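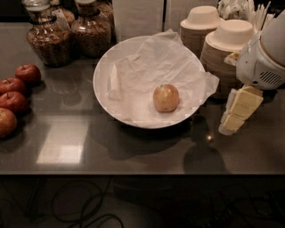
Berham test counter: four red apples on the left, one paler apple in the paper-lined bowl.

Questions about the Berham counter trials

What did you set out to check?
Whether a hand policy trained on Jerilness holds up on a counter it has not met before. Jerilness is a set of 400 recorded demonstrations of moving fruit, collected by our partners at Prandel. Their write-up says the method copes with new surfaces. We had doubts, and still have a few.

Why a glossy counter?
Shiny surfaces are hard on depth estimates. Apples, jars and bowl all have a reflection under them, and the ceiling light leaves a bright patch as well. Most published results in this area come from matt tables, so we don't think they say much about kitchens.

Does it work?
Sometimes. Out of 32 trials, 20 ended with the right apple in the bowl. Of the 12 that didn't, 11 were bad grasps and one was a stop by the safety monitor. You may see a higher figure quoted elsewhere — it counts a second attempt as a success. Ours doesn't.

So reflections are the cause?
We can't say that. The counter differs from the training tables in height, colour and lighting too, and we changed all of them at once. Kári Lykkegaard is preparing a run with a matt sheet laid over the same counter. Until that is done, treat any talk of causes as a guess, ours included.

Is 32 trials enough?
Enough to show the method isn't solved, too few to rank it against anything else. Please don't put our number in a league table.

Do the jars and paper bowls matter?
They are clutter. We kept them in the same places for every trial, which makes the results easier to compare and the test less like real life.

Can it tell one apple from another?
It is given a target by colour. We haven't tried two apples of the same shade with only one of them correct, and the Hyvönen baseline hasn't been tested that way either.

Will you release the recordings?
Yes, failures included, in October. The trained weights belong to Prandel — ask them.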